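Re: [fukemdale-cabin] first time at the cabin in June, what should we know?

Hi Talha, and hello to everyone else who has been quiet on here since the snow went,

Talha Marwat wrote:
> Hello all. We have the cabin for a week in June, our first time. There will be
> four of us, two of them under ten. I have read the sheet that came with the
> booking but it mostly covers the gate and the trash. What is the kitchen like?
> Do we need to bring pots? Is the stove hard to work? My wife would also like
> to know if there is anywhere to buy bread, as she has been told there isn't
> and is planning to bake before we leave. Any advice about the road would be
> welcome too. Sorry for so many questions!
>
> Talha

Please don't be sorry! I love it when somebody new gets a week up there, and June is the month I would pick if I could only have one. The lupines are out along the bottom meadow and the evenings go on and on. We've been going since our oldest was in diapers and she drives herself up now, so you can imagine how many opinions I have stored up. I'll try to go in order.

The road first. From the highway it's 7 miles to the gate, and the first part is fine, good blacktop, you could do it in anything. After the second cattle guard it turns to gravel, and depending on the spring we've had there can be a washboard stretch that will shake the fillings out of your teeth. Just go slowly. We had a low little sedan for years and only scraped once, and that was my husband trying to make room for a hay truck. If you can get there by four in the afternoon you'll have the sun behind you coming down the last hill, and it's a lovely way to see the valley for the first time. Coming in after dark is no fun, because the turn for the cabin looks exactly like the turn for the quarry. (Ask me how I know. We ended up having a long conversation with a very patient man in pajamas.)

Now the stove. It's the old Plamard and it is not hard to work, but it has its ways. The left front burner lights if you hold the knob in and count to ten. The right front one wants longer, and I usually sing it a verse of something. The oven runs hot, so whatever your recipe says, turn it down a good bit and start peeking early. I've pulled out some very dark cornbread in my time. There is a thermometer hanging on the inside of the oven door that reads 139 no matter what you do to it. I've seen it say 139 with the gas shut off and frost on the window. We all leave it there, I suppose out of affection by now.

Pots and pans. The cupboard to the left of the sink has plenty for four people, and then some, although the lids have never matched in all the time I've known them. There's a big soup kettle on the top shelf, so bring a tall person or use the step stool. What I'd bring from home is one good knife, a decent cutting board, and whatever you make your coffee in. The percolator works but the coffee tastes like the percolator. For the kids, pack a couple of plastic cups. The glasses up there are thin ones and the floor is stone, and I've swept up my share.

Bread – please tell your wife to save her baking! The Moulin is open again. It's in the village, next to the feed store, with the blue door that sticks. They do a round loaf with a thick crust that will last you two days if you hide it, and a sweet bun with cardamom that will not last you to the car. They open at 7 in the morning, and in summer the buns are usually gone by nine, so on our first morning one of us always drives down while the others are still finding their socks. They take cash or a card, though the card machine goes down when it's windy. Eggs you can get from the honor box at the bend past the church. Bring small bills for that one.

I would do the big grocery shop before you leave the highway, though. The village store is sweet and I like to give them our business for milk and onions and so on, but you won't find a week of suppers in there. We plan 4 proper dinners and leave the rest of the nights to eggs, soup, and whatever is left over, and that has always suited us. Kids who have been in the creek all day will eat anything you set in front of them.

Speaking of which, the creek! The Vedolell runs along the back of the property and the little beach by the footbridge is the place for the under-tens. It's shallow there and you can sit on the flat rock with your feet in and see everybody. Upstream of the bridge it gets deep quicker than it looks, so we've always made the bridge the line that nobody crosses without a grown-up. The water is cold. My mother used to say it was good for the character, and she said it from a lawn chair with a blanket on. Old sneakers are better than sandals for the stones.

A few odds and ends while I think of them. The bunk room gets the early sun, so if your two are light sleepers you may want to pin a towel over the window. The hot water does 2 showers and then needs a rest of half an hour or so. There are more than 139 books on the shelf in the hall (my nephew catalogued them one rainy week and got bored before he reached the bottom), and most of the jigsaw puzzles have all their pieces, apart from the lighthouse one. The board games are under the window seat. And do please write something in the guest book, even just a line about the weather. I read it from front to back every time we go, and I always look to see who was there the same week in other years.

One more about the kitchen. The pan cupboard door drops off its hinge every so often, and all it needs is the two screws turned back in, so if you own a screwdriver you like, throw it in the car along with the groceries. There's one in the kitchen drawer but the tip is so worn it mostly goes around in circles. 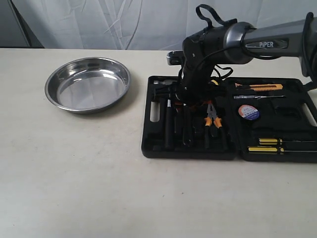
And do let us know how you get on once you're home. We have the cabin later in the summer ourselves, and I'd dearly like to hear if the swallows came back to the porch. Last year they were nesting right over the door and we all went in and out the back way for the whole week, carrying everything around past the woodpile. If they're there again, hang the tea towel on the front door handle so the children remember. It's the green one.

Have a wonderful time, all four of you, and write again if I've left anything out.

Warmly,
Nora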